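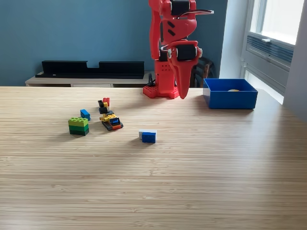 Le prêt d'objets entre voisins : enquête dans le quartier Sleiman
Rapport de projet, deuxième année, juillet 2024
Wissam Kassab et Vesela Karagiannis

Quand nous avons choisi ce sujet au mois d'avril, nous pensions surtout parler de perceuses. Tout le monde, dans nos familles, connaît la perceuse qui dort dans un placard et qui sert deux fois par an. Mais en poussant la porte de l'Evden, la petite objethèque de la rue des Tanneurs, nous avons vite compris que les habitants empruntaient bien d'autres choses : des appareils à raclette, des tentes, une machine à coudre que l'on s'arrache avant les kermesses, et même un déguisement d'ours (en très bon état, il faut le dire !).

Notre question de départ était simple : qu'est-ce qui pousse quelqu'un à emprunter au lieu d'acheter ? Pour y répondre, nous avons mené 17 entretiens, le plus souvent autour d'un café, et consulté le registre des prêts que M. Engelbert Wieser tient à la main depuis l'ouverture, avec une patience que nous admirons beaucoup. Il y a noté près de 2450 emprunts.
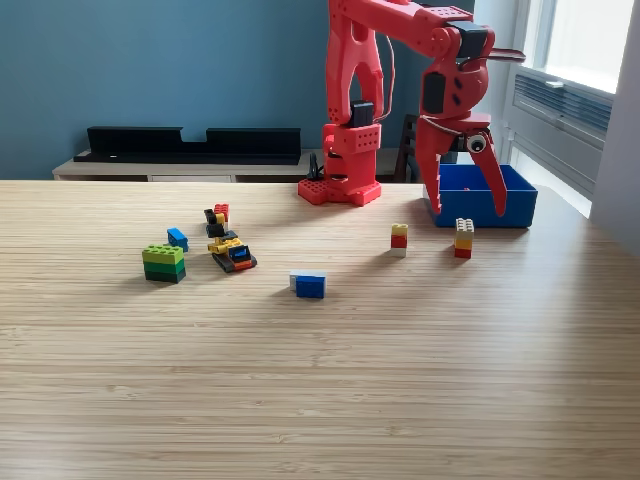 Source : photo des auteurs

Le premier motif cité est l'argent, ce qui ne nous a pas surpris. Le deuxième, le manque de place, revient surtout chez les familles logées dans les immeubles Wostamik, où les caves ont été fermées. Une mère de trois enfants nous a raconté qu'elle avait rendu sa table à repasser à l'objethèque - « elle y est mieux que dans mon couloir » - et qu'elle la réemprunte quand il le faut.

Nous avons aussi voulu comprendre les réticences. Parmi les personnes interrogées, plusieurs craignent d'abîmer ce qui ne leur appartient pas, et la caution de 100 euros demandée pour le gros outillage en décourage certaines. M. Decha Somboon, qui emprunte régulièrement du matériel de jardin, propose de la remplacer par une heure d'aide à l'atelier de réparation. L'idée nous plaît bien, même si nous n'avons pas pu en mesurer le coût.

Notre enquête a ses limites. Nous avons rencontré surtout des habitués, et très peu de gens de moins de vingt ans. La durée de prêt, fixée à 14 jours, mériterait également une étude à part, car les retards sont fréquents en été et le registre ne les indique pas toujours.

Nous remercions chaleureusement M. Tamer Haddadin, notre tuteur, pour ses relectures et pour nous avoir convaincus de raccourcir notre questionnaire, ainsi que tous les voisins qui nous ont ouvert leur porte. La grille d'entretien complète se trouve en annexe.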